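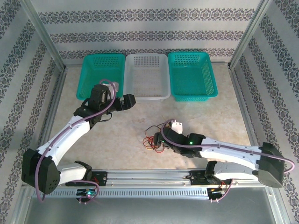
メッシュかご3つで作る仕分けコーナー

机の上や棚の中の細かいものは、種類ごとに箱を増やすより、浅いかごを3つ並べて大きく分けるほうが続きます。このページでは、網目のプラスチックかごを使った仕分けの手順をまとめます。作業時間は土曜日の午前中で足ります。

用意するもの
・浅い長方形のメッシュかご 3つ(青緑2、半透明の白1)
・やわらかい布
・メジャー
・ラベル用の紙とひも

色は2色にします。同じ色ばかりだと、どれに何を入れるか家族が覚えてくれません。うちは両端を青緑、真ん中を白にしています。左右は形で覚え、真ん中は色で覚えるつもりで使ってください。

手順1 置き場所を決める
かごは作業面のいちばん奥に横一列で並べます。手前を広くあけておくと、そこに中身を広げて選り分けられます。先に奥行きを測り、かごの短い辺を引いた残りが腕を置ける幅になっているか確かめます。壁紙を貼った壁に寄せる場合は、指1本分の隙間をとります。角がこすれると柄のところから傷みます。

手順2 かごと台を拭く
網目の底にはほこりがたまります。ぬるま湯で洗い、伏せて乾かしてから使います。大理石調の台は汚れが柄にまぎれて見えにくいので、斜めから光を当てて拭き残しを探します。

手順3 役割を割り当てる
左 毎日使うもの
中央 行き先が決まっていないもの
右 別の部屋へ戻すもの
中央のかごは白にしておくと、中身がたまってきたときに目につきます。ここは週に一度、必ず空にします。

手順4 ひとつずつ入れる
手前に出した山から、ひとつ取ってはかごに入れます。まとめてつかむと迷うものが混ざります。迷ったら中央です。考え込まないでください。

手順5 ラベルをつける
1週間使ってから、紙に品名を書いて網目にひもで結びます。最初の日に書くと、たいてい書き直しになります。

うまくいかないとき
かごが動いてしまう場合は、下に薄いすべり止めを敷きます。真ん中だけ低く沈んで取り出しにくいときは、両側のかごを少し離します。縁どうしが当たっていると、白を持ち上げたときに隣もついてきます。
クリップや針のような細いものは網目から落ちるので、ふたつきの小箱に入れてからかごへ移します。

この並べ方は、以前Paavo Mustonenさんの片づけ講座で教わったものを、うちの机に合わせて変えたものです。講座では木箱でしたが、底が見えるぶん、うちではメッシュのほうが使いやすく感じています。

引き出しの中で同じことをする場合は、かごの高さを先に測ってください。縁が引っかかって閉まらないことがあります。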